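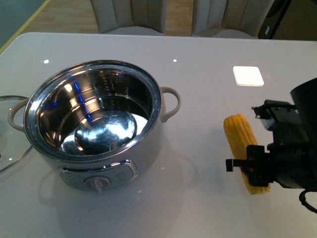
How to Track Down a Slipping Grip When Your Arm Handles Food

Last updated 19/05/2023

If you have taught a two-arm setup to lift a lid, pick up an ear of corn and put it in a pot, you have probably had the day when it simply lets go. Ours came in February, in the middle of a long run of the cooking task. The right arm picked up the corn, swung over toward the pot and dropped it on the rim, and then (this is the part that bothered me) carried on as if it were still holding something. The log said "grasp OK" from start to finish. I spent far too long blaming the motion plan before I looked at the gripper, so I hope this page saves you an evening or two.

Before you start

Press the stop button, switch off power to both arms and wait for them to settle. Support an arm with your hand if it has no brakes, as it will sag. Unplug the pot as well. We practice with it cold and empty, and I would ask you to do the same until the fault is found and fixed.

Step 1. Read the log backward

Start from the drop and work your way back. You are looking for the finger opening, which our controller, a Nulby, reports as a number from zero up. With nothing between the fingers it closes to 4. On a good hold it stopped at 31. On our bad run it began at 31 and crept down little by little during the swing, and the software never checked it again after the first grasp.

Step 2. Check where the fingers hold

An ear of corn is thick in the middle and narrows at the ends, and a hold on the narrow end has much less to press against. Power up again, run the arm slowly by hand control, and stop it once the corn is lifted. Look through the wrist camera and see how far up the ear the fingers come.
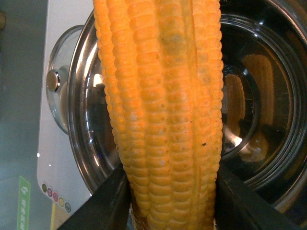

Ear held upright at its base, with the pot behind it.

Step 3. Clean the finger pads

Power off again. Wipe both pads with a damp cloth and a drop of dish soap, then dry them well. Corn leaves a thin, sweet film that you can hardly see but can certainly feel with a fingertip. Ours was quite thick by then – I had not cleaned the pads in weeks, I am sorry to say.

Step 4. Add a second check

Have the software read the opening all the way through the move and stop the arm if it falls by more than a small amount. Poonam Bhatia wrote ours in one afternoon, and it has been a great comfort to me ever since. Please let it stop both arms. If one arm halts and the other carries on lowering a glass lid, you have swapped a small problem for a much more expensive one.

Step 5. Test the lid arm by itself

Once the corn side behaves, leave the corn on the table and run only the lid. Go at a slow speed, keep your hands well outside the reach of the arm, and keep the stop button next to you. Lift, hold, lower, and watch the opening number the whole time. We did 64 of these before I was happy to run both arms together again.

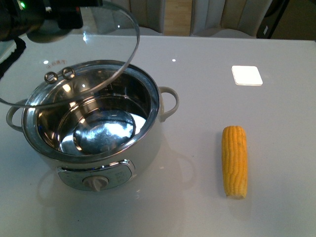
Wálter Condori: We had the same fault on our Zeltunen arm, and cleaning the pads only helped for a day or so. In the end it was a loose screw in the finger mount, so the opening number looked fine while one finger was bending outward. I'd put a screwdriver check between steps 2 and 3.

Thank you, Wálter, that is a very good addition. Do it with the power off, and wiggle each finger gently by hand first. Any play you can feel is too much. If you tighten a screw, run the empty close again and write down the new number before you go back to the corn.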